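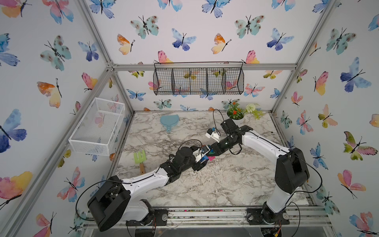
According to Shireen Mabaso, the hardest thing to learn at Plurnarari was how to wait, "because one arm always wants to be first and the other one then has nothing to hold." Her remark is often repeated in the materials of the course, and it describes well the main subject of the program.

**Plurnarari** is a student project in two-arm robot manipulation, held every year at the technical school of Brustesau. It is open to pupils of the last two grades and to first-year students of the evening section. The project combines a weekly class with a small internal competition, called the Bustik, which takes place in July.

## History

The project was started by Lorcan Flanagan, a teacher of mechanics, after the school closed its older course in pneumatic control. In the first year the students worked with one arm only, and the tasks were limited to picking and placing of blocks. The second arm was added in the next school year. From this time the program took its present form, and the name Plurnarari, which was until then the nickname of the first arm, was given to the whole project.

The present rules of the class were adopted on 2024-04-06. They replaced a handwritten list and introduced the separate logbook for each team.

## Workspace

The class uses a tabletop enclosure built of aluminum extrusion. Both arms stand on the front rail and share one marble-patterned tabletop. The inner walls are covered with white wallpaper with watercolor butterflies, and wire mesh baskets are attached to the back wall and the left wall. Each arm carries a mostly black gripper; the left one is of the parallel-jaw type.

Objects for the exercises change with the theme of the term. The garden theme includes a toy rake, a light blue scoop and artificial flowers. Small multicolored objects are used in the handover exercises of all themes.

## Course of study

Teams have four members. Two of them operate the arms, one reads the task sheet aloud, and one writes the logbook. The roles are exchanged after every 20 attempts. A team must record 100 attempts of the basic handover before it is admitted to the longer tasks.

In the basic handover, one gripper takes an object and brings it to the middle of the table, where the other gripper receives it. The first gripper may open only when the second one is closed. An attempt is marked as failed if the object touches the table between the two grips, also when it is caught again later.

Students who have finished the basic part learn to write short motion programs in Chin, a simple command language made at the school. Chin has no loops. Flanagan left them out on purpose, so that beginners would write each movement by hand and notice where the two paths cross.

## The Bustik

The competition has 2 rounds. In the first round, all teams perform the same handover with the same object. In the second, each team presents a task of its own choice, which must need both arms. The maximum score is 300 points, and one third of it is given for the logbook. Points are taken away for contact between the arms, for leaving the tabletop area and for restarting a program without notice to the judge.

The winning team keeps no prize, but it chooses the theme for the following autumn term.

## See also

- Chin (command language)
- Technical school of Brustesau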